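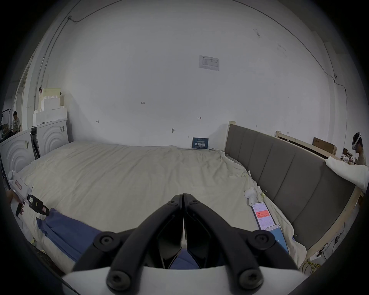 Issue 25, page 6

The Bed Is Your Best Folding Table

Good morning, dear readers, and thank you for all the kind notes after the ironing page! February always gets me sorting through the linen, and the question I'm asked most often is where on earth to fold the big things if you haven't a long table. Well, use the bed. It's wide, it's soft, and it's at a height your back will forgive - mine has been grumbling since New Year, so I speak with feeling.

Clear it first, though. Phones, earbuds in their little white case, clips, all the bits that drift onto a duvet during the day, pop them in a bowl on the landing. I once folded a hearing aid into a tablecloth and we hunted for it through two whole meals.

A rumpled duvet doesn't matter nearly as much as you'd think, but do give it a quick sweep with your forearm so you have one smoothish patch to work on. Then spread your cloth right out, with a straight edge towards you if you can manage it. Dark blue cotton, like the sheet I had from Nunonetti, shows every scrap of fluff off a cream cover, so keep a damp sponge handy.

Anything large goes much better with two pairs of hands. Take a corner each, gather a good pinch of cloth and draw the edge tight between you. If it twists into a rope, let it drop and find your corners again, then bring the edge over to meet the far one and smooth outwards from the fold. 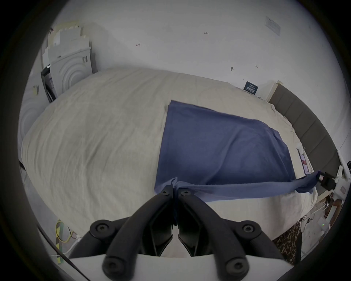
Mahlet Worku writes that she does all of hers alone, and that the trick is to tuck one end under a heavy cushion and pull from the other. She also says to fold in thirds for a narrow shelf, and never to put a sheet away the same evening it comes off the line.

I tried the cushion and it slid off twice, Mahlet, but the thirds are lovely and my airing cupboard door shuts again. Next time, pillowcases!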